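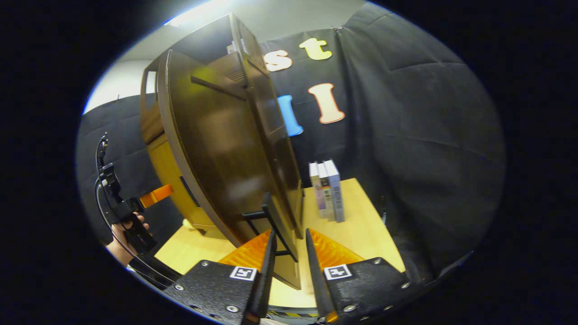
Session 6: Standing Things Up

Handout for Household Arrangement, evening section
Instructor: Dwayne Abernathy
Thursday, August 22, 2019

Last week we dealt with things that lie flat. Most of you did well, and a few of you discovered that a flat thing with eleven other flat things on it is called a pile. Tonight we go vertical.

Vocabulary first. I will use "panel" for any broad, stiff thing you own: serving boards, trays, spare shelves, the leaf of a table you sold. I will use "stand" for whatever is keeping it off its back. A stack of library books is a stand until the library writes to you.

The panel on the table

Dark brown wood, glossy, with a rounded edge down one side and a black metal stand near the bottom. Two points for your notes.

1. Thin bars will do. Beginners buy stands the size of a toaster. What you need is legs that sit properly on the tabletop and something to keep the panel from sliding forward. A stand that is bigger than the thing it holds is a piece of furniture, and we cover furniture in December.

2. Gloss reflects. A shiny board gives you back every light in the ceiling as a soft smear. Turn it a little and the smears move. Keep turning until they bother you least, then stop and sit down. Iddrisu Nyarko spent 9 minutes on this in the spring section and was happier for the first 2.

Neighbors

Behind the panel is a cabinet in light honey-colored wood, with shelves and compartments and a slatted section near the top. The two browns do not match. Students ask me every term whether this is allowed. It is. Two woods that are nearly the same look like a mistake at the store. Two that are clearly different look as if you meant it, and I have lived on that principle since my first apartment.

The slats need a word. If a cabinet has a vented section, do not park a panel flat against it. Whoever cut those slats went to some trouble, and you are undoing it with a tray.

Also note the small pale yellow object at the foot of the cabinet. Every arrangement grows one. In my house it is usually a bottle cap or a piece of a toy from a child who is now in law school. Pick it up, find out what it is, and give it a home or the trash can. "I'll leave it there for now" is how the Hanrahan Street house got the way it was when we visited in Session 2.

Procedure for tonight

Work in pairs. One person holds, the other arranges, and you switch before anyone gets bossy.

Clear the tabletop and wipe it. Crumbs under a stand leg will make the whole thing rock, and you will blame the stand.

Set the stand down empty. Push it gently with one finger. If it skates, put a square of felt or shelf liner under each leg.

Lower the panel in with both hands. Do not drop it the last half inch.

Check the lean. It should tip back slightly. A panel standing perfectly straight is thinking about its options.

Step back to the door and look. Then look from a chair, which is where you will be for most of your life with this object.

Curved edges

A rounded edge belongs where people can see it or brush past it. Square corners can face the wall, where they will hurt only the paint. If your panel is curved on one side only, decide which way it faces before you load the stand. Several of you will decide afterward. There is time built in for that.

Homework

Choose one panel in your home that is presently leaning against something unofficially (the refrigerator is the usual suspect). Give it a stand and a proper spot. Write half a page on what you found behind it. Spelling does not count, but candor does.

Bring felt squares next week. I have 92 in a coffee can and I would like to keep them.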